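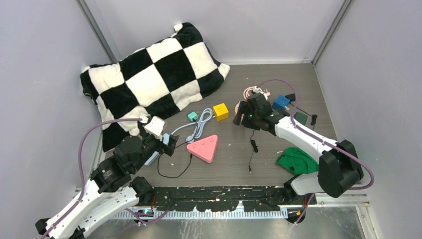

Two Arms and a Heap of Adapters: My Afternoon With the Castow Bench Kit

I have a drawer at home that I don't open anymore. It's all chargers and cords and those cube things you buy at the airport, and when Marlene Quintana at Raudsepp asked me what I'd want a robot to deal with first, I didn't even have to think. She laughed and said I was in luck!

Raudsepp sells the Castow as a bench kit: two arms, the walled work surface they share, and a year of phone support (real people, she promised). It's $2153 a month on lease with a 6 month minimum, and setup is another $2000. So no, it's not for my drawer. The buyers are repair shops, parts rooms and schools, places where somebody has to tidy a table of small stuff every single day.

I liked it more than I expected to. The arms are white with chunky black joints, and purple cables loop along them like somebody's bright idea of a racing stripe. I asked Marlene if they came in other colors and she gave me a look.

What I really wanted to see was the close work. Power strips and cube adapters come in every shape now, triangles included, and cords love to get wrapped around everything. Saulius Lepik, who runs the demos, put me at the wrist camera screen and told me to keep my eyes there. Good advice! You see what the gripper is up against, and it's a lot messier down there than it looks from a chair.

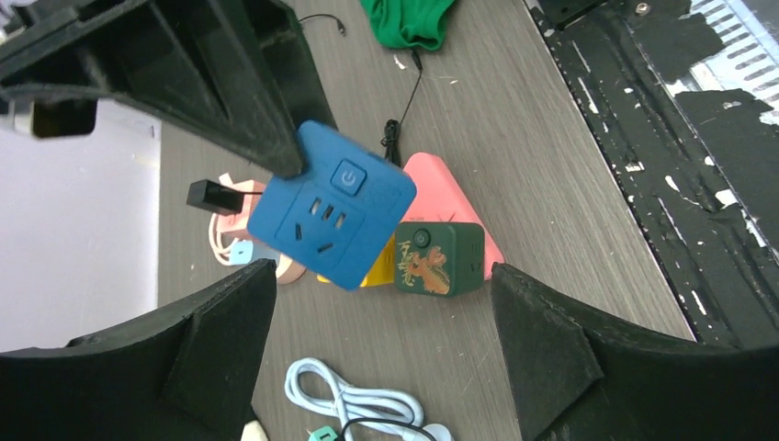
The view from the wrist: the gripper's tip at the edge of a blue socket, with a dark green dragon charger close by.

My gripes? The manual is a slog, and the fourth chapter, on cords, needs a rewrite (Saulius agrees, and says a new one is due in February). I'd also want a shorter lease. Six months is a long time for a small shop to commit to something it's only tried once.

Still, I'd book a demo if you run that kind of shop. Raudsepp does them mornings and afternoons, and you're welcome to bring your own junk. I'm taking the drawer next time.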